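Ticket 2763
Product: Lellar motion and perception stack
Environment: Prultemari cell, simulation build only
Customer: Lahtinen
Severity: 2
Opened: 2019-05-20
Reported by: Elsa Honkanen, Lahtinen
Assigned to: Treasa Tully, Rilcombe support
Status: Closed, fix merged, one follow-up open

Summary
Tray approach goals are offset or rejected after the perception node moves from the coarse pose to the wrist camera pose. Intermittent. Not seen on the March build.

Report (Honkanen)
We run the tray sequence in the simulated cell: coarse approach, wrist camera look, refined pose, descend. Since we took the current build the refined pose is wrong on some runs. The offset follows the direction the wrist was last moving in. If the arm comes in from the pedestal side the goal lands short, and if it backs away from the machine first the goal lands long. On other runs the planner returns GOAL_IN_COLLISION and does nothing.

Same scene file, same arm model, same camera intrinsics as before. I have compared the parameter files line by line and the only changes are the renderer settings, where we turned on soft shadows, and the new planning scene monitor. Wrist camera view from the simulator: 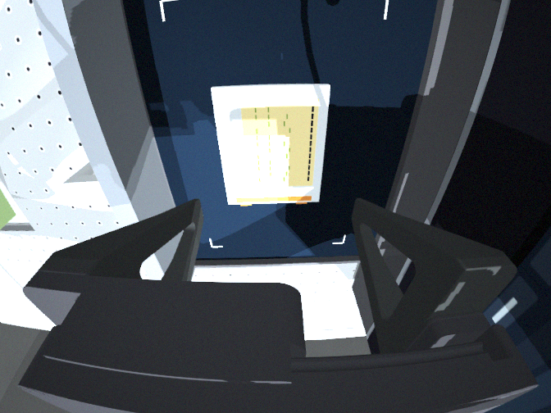 The detector log gives a confident result each time, including the runs that end up wrong. Confidence does not drop and the reprojection error stays in its normal range. I therefore don't think the detector is at fault, but I can't rule out the step that turns its result into base coordinates. Log bundle and scene file attached.

Reply (Tully)
Received, thank you. Please run the sequence once more with the settling delay before the wrist look raised well above its default, and change nothing else. Please also send the output of the transform monitor for base to wrist camera, recorded over one whole run.

Reply (Honkanen)
With the longer delay the offset is gone. The collision rejections are still there. Transform monitor output attached.

Analysis (Tully)
There are two faults here, so I will treat them separately.

Fault A, offset pose.
The transform output shows images reaching the perception node up to 1130 ms after their own timestamp. With soft shadows off the lag is small enough to ignore. The node receives the image, runs detection, then asks for the base to camera transform using "latest available" instead of the image timestamp. If the arm is still moving when the image is rendered, the detection is paired with a camera pose from later in the motion. A long settling delay hides this, which matches your result.

The March build used the image timestamp. The call was changed during the clock rework to stop a start-up warning about extrapolation into the past. The warning was real but the change was the wrong cure for it.

Fault B, GOAL_IN_COLLISION.
I loaded your scene and replayed the log with the collision geometry switched on. The planner holds the tray as closed. In the simulator it is open when the goal is sent. The goal is above the tray floor, but the planner still has the machine's front volume extended over that space, left there by a padding rule meant for the closed state.

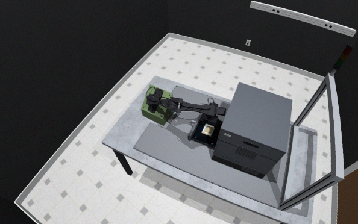

Fig. 2. Overview camera, gripper over the open tray.

The monitor subscribes to tray state as a latched topic. When the simulator is reset without restarting the monitor, the latched message from the previous session is delivered again and overwrites the current state. The order of the two messages is not fixed, so the fault comes and goes.

Workaround until the fix is in:
Restart the planning scene monitor after every simulator reset.
Keep the longer settling delay, or turn soft shadows off.

Reply (Honkanen)
Workaround applied. No rejections in the batch I ran afterwards. We would like to keep soft shadows on for the detector tests, so the delay stays for now. It adds too much to the cycle for the timing study, and we need the proper fix for that.

Update (Tully)
Patch on branch fix/stamped-lookup. Changes:
perception: transform lookup uses the image timestamp, with a bounded wait. If the transform does not arrive in time the result is dropped and the look is repeated.
perception: transform buffer lengthened to cover the slowest render seen in the logs.
scene monitor: tray state messages carry a session id. Messages from an older session are ignored.
scene monitor: padding is worked out again whenever the tray state changes.

The look is repeated at most 3 times before the sequence stops with LOOK_FAILED. Please check that your supervisor script handles that code. The old script treats any unknown code as success.

To test, please drive the approach from the low side of the machine as well as from above. The elbow-up posture gives the largest wrist speed near the end of the move and should show any remaining lag.

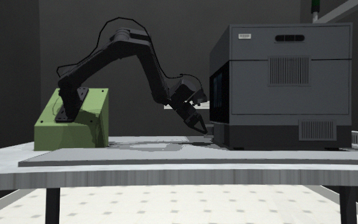 Set the settling delay back to its default before you start, otherwise Fault A will be masked. Leave the monitor running through at least one simulator reset so that the session check is exercised. If a goal is rejected, save the planning scene before doing anything else. The joint log is less use to me in that case.

Reply (Honkanen)
Tested with the delay at default and soft shadows on. No offset from either side. I reset the simulator several times without restarting the monitor and the tray state stayed correct. One run stopped with LOOK_FAILED while another job was using the graphics card. The supervisor script did report success, as you warned, and I have corrected it at our end.

Resolution (Tully)
Merged to the main branch. The LOOK_FAILED run is expected behaviour when the renderer is starved, and the log shows the image arriving after the bounded wait had run out on every attempt.

Follow-up, open, not blocking: the start-up extrapolation warning is back. It is harmless and appears once, before the first joint state is published. I will hold the first lookup until joint states are available. Assigned to me.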